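Progress report to the Lonance Fund
Back-to-School Supplies Project, Pillel branch
Second reporting period

Summary

The project is on schedule and within budget. Registration closed at the end of July, the packing sessions were finished before the first week of school, and families at all five partner schools have been able to collect what they signed up for. Two items are behind plan: the winter clothing vouchers and the translated parent guide. Both are covered below.

Registration

Last year families signed up on paper at the school office, and the forms reached us in batches, often with the grade missing. This year we moved to a short phone and online form with the same questions in the same order for every school. The schools kept a small stack of paper forms for parents who preferred them. Our office entered those the same day they came in.

The change cut down on repeat calls. It also meant that we could send the supply lists to the wholesaler in 2 orders in place of the 6 we placed last year, and the delivery charge dropped accordingly. The savings went into the calculator line, which had been short.

Parents asked most often about bags. A plain cloth bag is enough for a child in the lower grades who carries a folder and a lunch, but older students bring home textbooks and need something with proper straps. We changed the form in June so that families could choose.

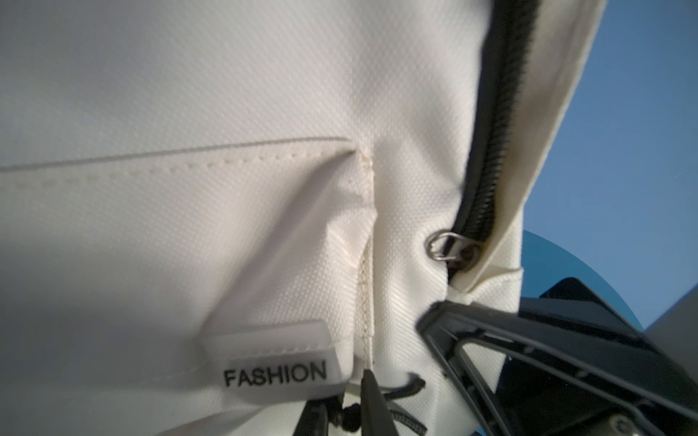 The supply lists themselves are still a problem. Each school writes its own, and some teachers add to it after the list is printed. We have asked the five principals to agree on a common list for grades one through five by April. Three have said yes. The Arnitz school would like to keep its own art list, and we think that can be handled as an add-on.

Distribution

Pickup took place at the Górecki Street hall on a Sunday, with a second pickup at the Arnitz school on a weekday evening for parents who work weekends. The Sunday pickup ran from 11 in the morning until late afternoon. The line was long for the first hour and short after that. Next year we will assign time slots by last name.

Orders that were not picked up were held at our office and then delivered to the schools. In most cases the family had moved during the summer – we now ask for a second phone number on the form.

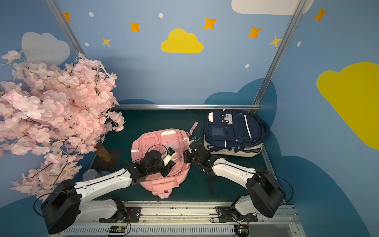 Backpacks in pink and navy blue.

Spending

Supplies and bags came in under the approved amount. Transportation was over, due to the extra trip to the Arnitz school. We request permission to move the difference from the printing line, where money is left because of the online form. No change to the total grant is needed.

Items behind plan

Winter clothing vouchers: the store we worked with last year closed its Pillel location in the spring. We have an agreement in draft with another store and expect to sign it next month. Vouchers should reach families before December.

Parent guide: the English text is final. The translations were returned with errors in the section on school meals and had to go back. We will not print until a second reader has checked them.

Next period

We will finish the two items above, send a short survey to registered families, and meet with the principals about the common list. The survey asks which supplies ran out first and whether the pickup times worked. Results will be attached to the next report, along with the final spending table and copies of the wholesaler's invoices.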